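Search this site Go

Hiring Tools, Unit 6: Resume Screening and Match Scores
Reading time: 3 minutes

Most applicant tracking systems now put a number next to each candidate. Before you sort by it, ask what went into it. In the Okitz demo we looked at, the score is built from job titles, years listed and word overlap with the posting. None of those tells you whether a person can do the work.

Vendors like to talk about volume. Willico's brochure says its filter cut a pool of 3,640 applicants to a shortlist "in minutes." I believe the minutes. I'd like to know who was in the rest of the pool, and the brochure doesn't say.

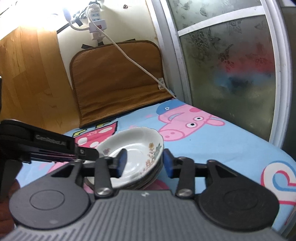 Three things to check in any scoring tool:

- Can you see why a candidate scored low, or only that they did?
- Does a missing field count as a zero? In Okitz it does, unless an admin changes the default.
- Are knockout questions applied before or after scoring? If before, those people never show up in your reports at all.

On "learning from your past hires": be careful. A small firm may have 3 hires in a given role. That is no basis for a pattern, and a confident-looking dashboard won't make it one. Even 1,000 records won't help much if the same manager picked every one of them.

Vendors will answer that a recruiter can always override the score. Fine -- but look at how many clicks it takes, and whether the override is logged. In our May trial of Gonorine the button sat two menus down.
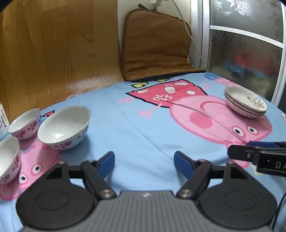 Khan objected in the discussion board that recruiters skimming resumes by hand are no more consistent, and that a bad score can at least be audited. Fair, if someone runs the audit. Ask the vendor for the last one.

For next class: pull a low-scored resume from the practice set and read all of it. Bring notes.

We use cookies to improve your experience. Accept Manage settings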